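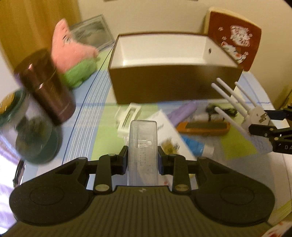

# Small-Item Sorting: Common Questions

These are the questions we get most often about the Flomitz tabletop sorting method, written up by Hakim Halim. The answers assume one table, one open box and an evening to spare.

## Getting started

**Do I need to buy anything?**

No. An open box with straight sides is enough, and most homes have one left over from a gift or a pair of shoes. A white or pale interior helps with small things like caps and screws. If you want dividers, the Busteck insert set has 21 pieces and can be cut with scissors.

**Should I clear the table first?**

Leave it as it is. The things already on the table are usually the first things that need sorting. Put the box in the middle, where you can reach it from your chair, and work outward.

**Can I keep the tablecloth on?**

Yes. A cloth keeps small parts from rolling. Stripes are fine, but a busy floral print makes it hard to find a dropped earring back. Shake the cloth out over the tub or a sheet of newspaper when you finish.

## What goes where

**What should I do with clear plastic cases?**

Check whether there is anything inside, then check for a printed code. Cases with a code on them often belong to a particular item, so keep the two together until you know. Write the name of the item on a strip of masking tape and stick it to the side without the printing. Unmarked empty cases can hold pins, batteries or spare buttons.

**I found a part and don't know what it belongs to. How long should I keep it?**

Three months. Put it in an envelope with the month written on the front. Small plastic frames and covers are the usual problem, and the thing they came off normally turns up in that time.

**Where do loose cables go?**

Coil each one by itself and close it with a twist tie. Don't put cables in the same section as tubes of glue, cream or anything else that could leak.

**What about wrappers and half-used packets?**

Empty wrappers go in the trash right away. Fold over the top of an open packet and clip it. Food packets go back to the kitchen, even if they normally live on the table.

**Do papers go in the box?**

Only if they fit flat. Instruction sheets can be folded once. Receipts and letters should go in a folder of their own.

**Can I store a sanding block or sponge with cloths?**

Keep them apart. Grit comes off on fabric and can scratch glasses or a phone screen later.

## Jars, tins and display items

**Should jars and canisters be moved?**

Move them to one side of the table and leave them there while you sort. Check the lids before you lift them. Glass should stay away from the edge where you are sitting.

**Is a decorated tin good for storage?**

It's good for things you use rarely, such as spare keys. You can't see into it, so put a list inside the lid. Printed tins should be wiped with a dry cloth, as some cleaners take the color off.

**Do I have to put away plush toys and framed pictures?**

No. Push them back against the wall so they don't take up working space. Dust behind them while you're there.

## The workbook

**How long is it?**

The printed Flomitz workbook has 146 pages. You don't have to read it in order. The section on cases and small containers starts the second half.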